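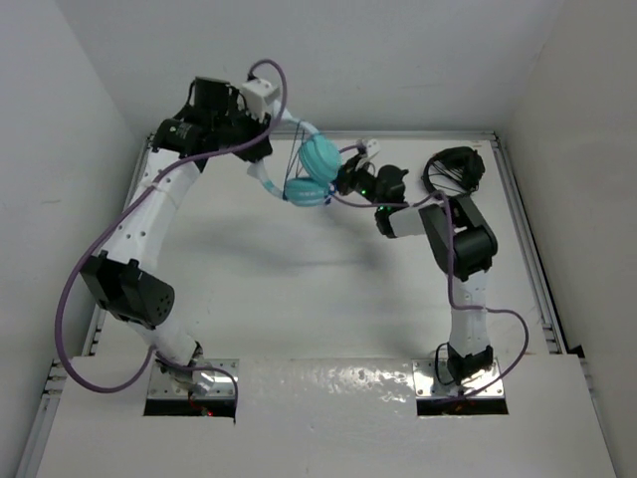

Teal headphones with a cord. The author is in favor.

My headphones have a cord, and I have been asked about it. A man on the 7:30 bus wanted to know if it was a statement. My niece asked if they were from the war, and didn't say which war. Daniyal Abbasi, who sits across from me at work and has lost more earbuds than most people will ever own, calls it my leash.

Fine. It's a leash. I would like to speak up for the leash.

I bought my first proper pair the year I moved to Tollemard, from a shop with a sign in the window that said NO RETURNS, EVEN SAD ONES. They were made by an outfit called Gokex, they cost me 30 dollars, and they pinched. I wore them for years. When they stopped working in the left ear, I turned my head a certain way and they worked again. Try turning your head a certain way with a modern pair. You'll just get a message telling you they are looking for your television.
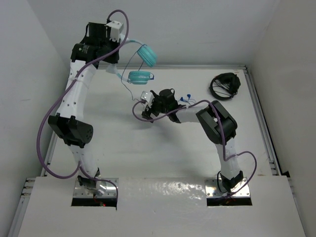 The complaint against the cord is that it tangles, and I concede the point entirely. A cord left alone in a drawer for an afternoon will tie itself to a tape measure. I have spent minutes of my life I could have given to my family picking at a knot the size of a pea. But a tangle is a problem I can see. I can put it on the table under a lamp and get my fingernails into it. When Daniyal's earbuds refuse to speak to his phone, there is nothing to put under the lamp. He holds a button down for as long as he can stand it and looks out the window like a man waiting on test results.

Then there is the matter of hanging them up. Headphones with a band can go on a hook, a doorknob, a bedpost or, for one whole April, the neck of a floor lamp. They stay where you left them. I own 2 hooks for the purpose and regard this as a complete storage system. My friend Raili Rissanen keeps hers in a zippered case inside a second case, and she has to charge one of the cases.
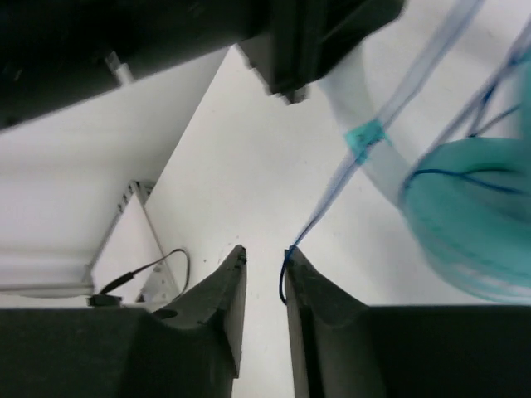 I'm told the sound is better now without the wire, or no worse, or worse in a way that only dogs and men named Keith would notice. I have no opinion. I listen to ball games and a program about soup.

What I do like is being attached to something. If I stand up too fast, the cord tugs, and I sit back down and think about whether I needed to stand. Usually I was headed for the refrigerator. No earbud has ever raised the question.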